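Talking notes: Color Around the House
Evening talk at the Jimusico reading room, 2 October 2025
Iolanda Bragança

Opening (take your time, let people find a chair)

Thank everyone for coming out, and thank Nikola Bielecka for the tea and for lending us the good lamp. Say hello to anyone who was at the May talk on curtains, and promise them there will be no curtains tonight, or only a very small amount of curtain near the end.

Start with my grandmother's kitchen. She kept blue bowls for milk and white ones for eggs, and I was grown and married before it occurred to me that other families didn't have a rule about this. I still reach for blue when I want milk! Ask the room whether anybody grew up with a color rule. Leave a good long pause, as someone always has one and it's usually better than mine.

Then the main idea, slowly: we notice a color well before we read a word. A label asks you to stop, find your glasses and bend down. A color has already told you its business from the doorway.

Yellow and green are my favorite pair for this, being cheerful together and still easy to tell apart from across a room.
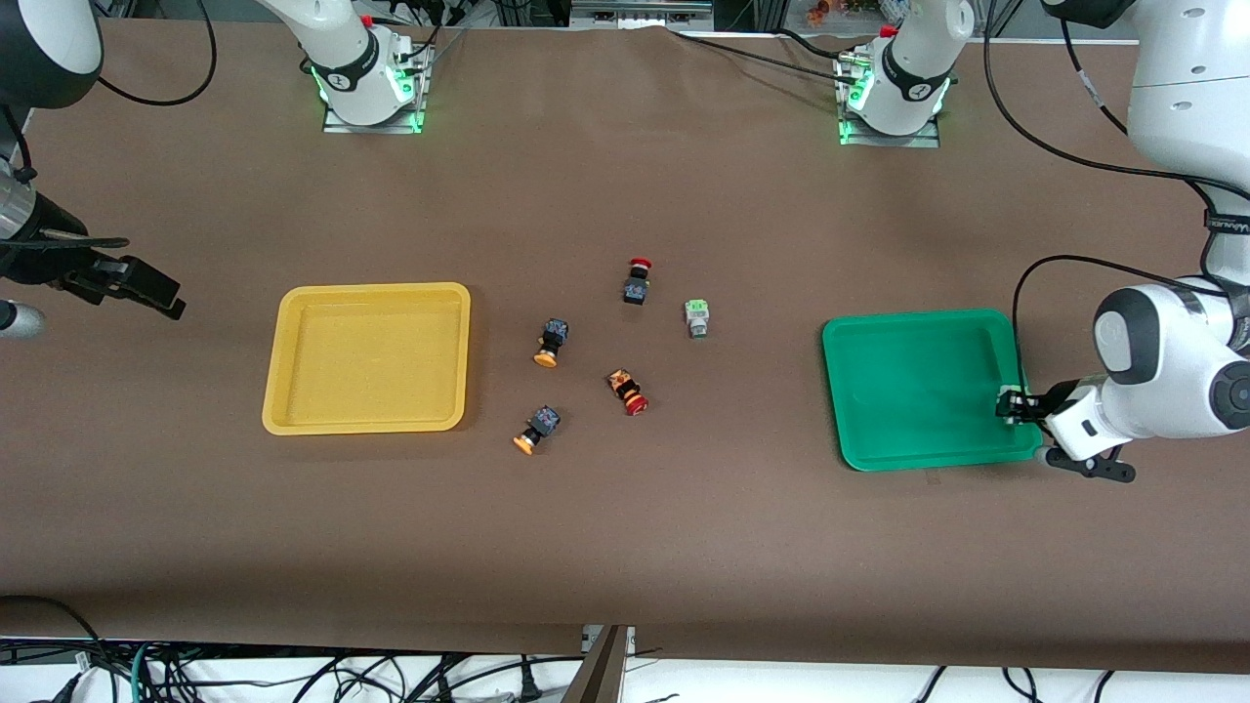 Picking your colors

Two is plenty to begin with. I once tried seven in the linen closet (one for each bed, one for guests, and so on and so on) and by the end of the winter even I couldn't have told you what lilac was for. Tell the story of Ksawery and the lilac pillowcases here, but keep it short, he may be in the audience.

Mention that red and green are hard for some people to tell apart. Kazimiera Krajewska taught little ones for years, and she always gave each color a shape as well, so a green peg was also a round peg. Lovely habit, please steal it.

Light matters too. Pale yellow by a north window in the morning is one thing, and under a warm bulb after supper it can look very nearly cream. Walk around with your sample at different hours before you buy the whole set.
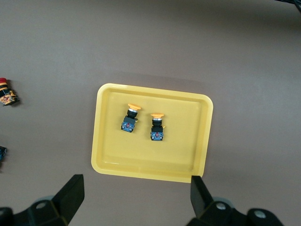

Two push-button switches side by side in a yellow tray.

Living with it

The first few weeks are the hard part. Things will land in the wrong place, and it's best to move them quietly and say nothing, especially to husbands. Aleksandra wrote me that her family took until Easter, and now her youngest corrects the visitors.

Paint: if someone asks about the Firavik chart, pass it along the rows and ask for it back. Last time it went home with somebody.

Curtains, very briefly. Plain ones let the small colors speak.

Questions, then tea. Remind people that the side door sticks and needs a good push.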